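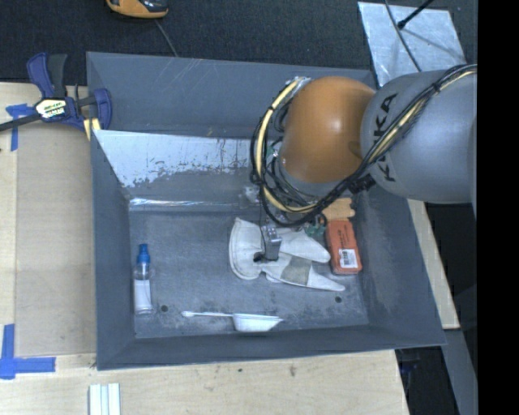
Karnari Home

Vuvberg Sleeper Sectional

The Vuvberg is a low-back sectional with a pull-out sleeping surface in the chaise end. It ships in 3 sections that join with steel alignment brackets under the seat rail. The chaise can be set up on the left or right, and the change needs no tools.

Seat cushions have a foam core with a fiber wrap and zip off for cleaning. Seat height is 19 inches. Back cushions are loose and reversible. The arms are narrow and square, with a single topstitched seam along the outer edge.

The frame is kiln-dried hardwood with corner blocks, glued and screwed. Suspension is sinuous spring throughout, except in the sleeper section, where the mattress rests on a slatted deck. Rated load for the deck is 625 pounds, evenly distributed.

Cover options
Ramalho - flat weave, medium texture, spot clean only
Loretti - brushed velvet, directional nap, professional cleaning

Ramalho is stocked in 3 colors. Loretti is cut to order and adds to the lead time - check with your dealer before confirming a delivery window. Dye lots vary, so sections ordered separately may not match.

Legs are packed in the zippered pocket under the chaise. Measure doorways and stair turns before ordering. The chaise section does not come apart further.

Replacement covers and brackets are sold separately.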